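Last revised 5/19/19. Applies to all tabletop stations at the Padutport site.

# Hand-Held Gripper Stations: Frequently Asked Questions

These answers cover the Skokton working rules for recording tabletop tasks with hand-held grippers. Where an answer differs from the printed station card, the answer on this page applies until the card is reissued in June.

## Scope

### Which work do these rules cover?

Any session in which an operator performs a task on a table with one or two hand-held grippers and the grippers' own cameras are recording. Sessions with a powered arm are covered by the Hokeck cell rules.

### Do the rules apply to practice runs?

The safety and housekeeping rules apply. The labeling and file rules do not, provided that practice recordings are deleted before the first counted recording of the session.

### What is the difference between "must" and "should" on this page?

"Must" is a requirement. A recording that breaks it is rejected at review. "Should" is a recommendation. A recording that departs from it is accepted if the session log gives the reason.

## Station setup

### What has to be on the table at the start of a recording?

Only the items named on the task sheet. Tools, spare parts, drinks and paperwork must be moved off the tabletop. Items stored on nearby shelving may stay there if they do not change between recordings.

### Does the tabletop have to be spotless?

No. Wipe the surface before the first recording. Small marks that remain after wiping are acceptable and do not need an entry in the log. Liquid, adhesive residue and anything that can move under a gripper must be removed.

### How should cables be routed?

Away from the working area, over the nearest table edge, and down to the floor with enough slack for full reach. A cable must not pass between the operator's feet. It may lie on the tabletop if it does not touch a task item during the motion. If it drags an item, stop and repeat the recording.

### Can stands or rails be moved to make more room?

Not during a session. A stand that has been moved must be returned to its floor mark, and the station must be checked again in Ilie before work continues.

### Is there a rule for sleeves and jewelry?

Sleeves must be close-fitting at the wrist. Rings, bracelets and watches are removed. Gloves are not worn unless the task sheet calls for them.

## Handling the grippers

### What should the idle gripper do during a one-handed step?

Hold it still near the table edge, with the jaws clear of all task items. Do not put it down in the middle of a recording. Setting it down breaks the position track, and the whole recording is lost.

### How should a small box be approached inside a container?

From above, with the jaws open wider than the face to be gripped. Lower the gripper until the pads are level with the middle of the box, then close. The wall of the container should not be used as a stop or a lever.

### What if a loose divider or lid is part of the container?

Treat it as a separate item. Its starting position is given on the task sheet. If it falls or slides without being touched on purpose, finish the motion and mark the recording "disturbed."

### How long may one operator work without a break?

Two task blocks. The break that follows is taken away from the station, with both grippers on their rests. 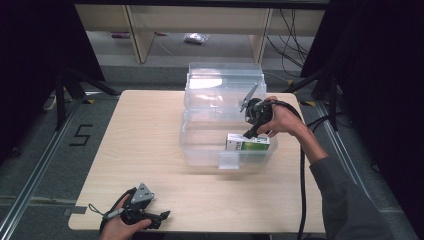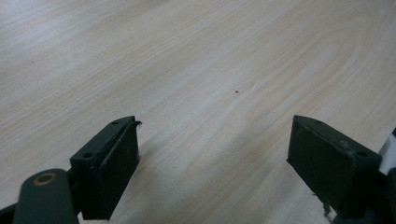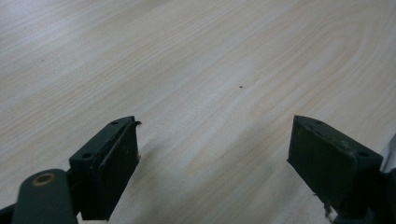
*Station work, first picture; fingers and pads in the gripper camera view, second and third pictures.*

## Finger and pad condition

### When are the fingers inspected?

Before the first recording of a session, after any drop, and after every 215 closing cycles as counted by Ilie. Open the jaws fully over a plain part of the table and check the live view from the gripper camera. Then check both pads directly under good light.

### What counts as normal wear?

Scuffs, scratches and dull patches on the finger body or on the face of a pad. These do not affect grip in any way that has been measured at this site. Record them once, when first noticed.

### A corner of a pad is lifting. Can the session go on?

A lifted or frayed corner must be logged before the next recording. Work may continue if the rest of the pad is firmly attached and the loose part does not reach the contact area when the jaws are closed. Do not pull the flap off. Tearing it can remove sound material with it. Trimming is done at the bench, by bench staff only.

### When must a pad be replaced?

When any of the following is found:

- the loose part reaches the contact area
- the pad shifts under thumb pressure
- material from the pad is left on a task item
- the two pads no longer meet along their full length

Pads are replaced as a pair, even if one is in good condition. A new pad against a worn one changes the closing angle.

### Should the pivots be oiled?

No. The bushings at the linkage pivots run without oil at this site. Oil collects dust and can reach the pads. If a pivot is stiff or noisy, tag the gripper and send it to the bench.

### May the pads be cleaned during a session?

Yes, with a dry lint-free cloth. Alcohol wipes should not be used on pads. They may be used on the camera window.

## Camera view

### What must be visible in the gripper camera view?

The upper part of both fingers, both screw holes on each finger, and the gap between the pads. Other parts of the linkage may be in view. If a screw hole is hidden with the jaws fully open, the camera mount has shifted and must be reset.

### The fingers look slightly blurred. Is that a fault?

No. Focus is set for the work surface beyond the fingertips. Refocusing on the fingers makes the task items soft and is a cause for rejection.

### Is uneven brightness across the table a problem?

A gradual change is accepted. A hard-edged patch of light that moves during the recording is not. The exposure setting must stay locked for the whole session.

## Records

### What goes in the session log?

Station number, gripper serial numbers, pad condition, and any departure from a "should" rule. Entries are made at the station. Entries added after the session has closed are marked late by Ilie and cannot be changed back.

### What share of recordings is expected to pass review?

The site target is 86 percent per session. A session that falls below it is not thrown out. The recordings that passed are kept, and the station is checked before its next booking.

### Who can approve an exception?

The shift lead at Padutport, in writing, before the recording is made. Exceptions last for one session and do not carry over to another station.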